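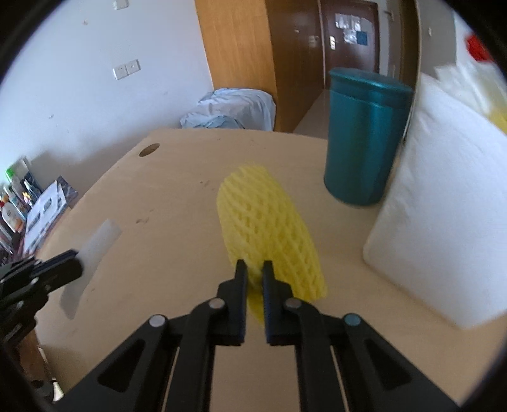
Figure 4. Yellow foam mesh sleeve on the sorting table, with a flat white piece of foam or paper at left.

4. Sorting and Condition of Recovered Sleeves

4.1 Material

The returns from the Illville collection consisted of mixed packing material from fresh fruit, delivered in paper sacks by 59 participating households. After food residue, receipts, and unrelated plastics had been removed, 1205 items remained. Of these, 953 were foam mesh sleeves of the type shown in Figure 4. The remaining 252 were classed together as flat material (pads, sheets, liners, and fragments of these) and are treated separately in Section 5.

A foam mesh sleeve is a tube of netted foam whose strands meet to form a lattice of diamond-shaped openings. The tube stretches around the fruit when it is inserted and closes partly over both ends. For the present purpose the important property is that the lattice can deform in two ways. When the tube is pulled lengthwise, the diamonds narrow and the diameter decreases. When it is opened across its width, the diamonds flatten and the length decreases. A sleeve that has been stored in a compressed state often keeps some of that shape, and its length at rest is therefore a poor guide to its original size. We recorded resting length for all sleeves but do not use it as a condition measure.

The sleeves came from several sources, and the supplier could be established only where the household had kept the outer carton. Where a carton was present it was most often from Veres or Bustar. No attempt was made to assign loose sleeves to a supplier by color. Both suppliers changed sleeve color during the collection period, and in several sacks sleeves of two colors were found in one carton.

4.2 Sorting procedure

All sorting was carried out on a single light wooden table in the Sturton workroom. Sacks were opened one at a time and the contents spread in a single layer. Sleeves that had been nested inside one another were separated before being counted. Items were then graded individually by two raters (Nimri and Virág), who worked from the same written key and did not see one another's sheets until the sack was finished.

Each sleeve was first laid on the table without tension and left to recover. The rest period was introduced after a trial sort in March, in which sleeves graded directly from the sack received lower scores than the same sleeves graded later in the session. The difference was confined to the shape criterion. Sleeves were turned once during the rest period so that both sides were exposed.

A resting sleeve seldom lies straight. The slight curve seen in Figure 4 is common in our material, and it was not scored as a defect under any criterion. We considered treating curvature as evidence of uneven stretching, but found no consistent relation between curvature at rest and broken strands. A curved sleeve straightens when fruit is inserted, and the curve returns in part when the fruit is taken out.

The pale wood gave adequate contrast with yellow, red, and green sleeves. Contrast was insufficient for white sleeves, in which a single broken strand is difficult to see against a light background. White sleeves were accordingly inspected a second time over a sheet of dark card. The second inspection changed the grade of some white sleeves by one step, always downward. We did not repeat it for the colored sleeves, so a small difference in strictness between white and colored material should be assumed when the grades are compared.

4.3 Criteria

Three criteria were applied in fixed order, and a sleeve that failed at any stage was not examined further.

Integrity. The lattice was inspected along its full length for broken strands. One broken strand was allowed anywhere except in the row nearest either end. Two or more broken strands in adjoining diamonds produce an opening through which the skin of the fruit can touch its neighbor, and such sleeves were rejected. Torn ends were rejected regardless of length, as a tear at the end tends to run when the sleeve is next opened.

Cleanliness. Sleeves were examined for juice, soil, adhesive, and mold. Dry soil that could be shaken loose was accepted. Adhesive from price labels was the most frequent cause of failure under this heading. It collects dust, causes neighboring sleeves to stick together in the stack, and could not be removed without damage to the strands by any of the methods we tried.

Shape. The sleeve was opened with two fingers at one end and drawn over a smooth turned form with the diameter of a medium pear. It passed if it could be drawn over the form without assistance at the far end and if it held its position when the form was turned upside down. The second condition proved more demanding. Sleeves that have been stretched repeatedly over large fruit lose their grip before any visible damage appears.

4.4 Results

Of the 953 sleeves, 754 met all three criteria and were graded fit for reuse. The other 199 were rejected. Rejection for integrity was the largest group, followed by cleanliness and then by shape. Because the criteria were applied in order, these groups do not show how often each defect occurs in the material as a whole. A torn sleeve was never tested for grip, and the number of sleeves with reduced grip is certainly higher than the number rejected on that ground.

Damage was concentrated at the ends. In the rejected group, strands in the outermost rows were broken far more often than strands in the middle of the tube. Households reported removing fruit in two ways: pushing it out from below, or peeling the sleeve back over the fruit like a sock. The second method turns the sleeve inside out and places the full load on the end row. Inside-out sleeves were common in the sacks and were turned back before grading, a step that occasionally caused additional breakage. Breakage caused during handling by the raters was noted on the sheet, and the sleeve was graded on its condition before the break.

Storage in the home had a smaller effect than expected. Households that kept sleeves loose in a drawer and households that pressed them into a bag returned material of similar integrity. The pressed sleeves needed a longer rest on the table before the shape test, and a few remained flat on one side. These still passed over the form and were graded fit.

Agreement between the raters was high for integrity and for cleanliness, and lower for shape. Most disagreements concerned sleeves that held on the form for a moment and then slipped. The key did not specify how long the sleeve should hold. Disputed sleeves were tested again by both raters together, and the joint grade was entered.

4.5 Limits of the grading

The criteria describe fitness for one further use around fruit of a similar size. They do not address repeated reuse, and we have no data on how many cycles a sleeve can support. The turned form is also smoother than most fruit skins, so the grip condition is likely to be stricter than ordinary use requires. A form with a lightly roughened surface was prepared but was completed too late for this collection.

The condition of the table surface was considered as a possible source of damage. The top carries faint scuff marks and small dark specks, but none of the marks was deep enough to catch a strand when a sleeve was drawn across it by hand. The specks are fixed in the surface and were not transferred to the sleeves. The surface was wiped between sacks, and any strand fragments found at that point were recorded with the preceding sack.

Grading sheets were closed on 2026-07-20, and sleeves returned after that date are not included in the totals. The 754 sleeves graded fit were stacked by color, without compression, and passed to the repacking trial described in Section 6. Rejected sleeves were retained in labeled sacks so that the integrity grades can be checked against the key.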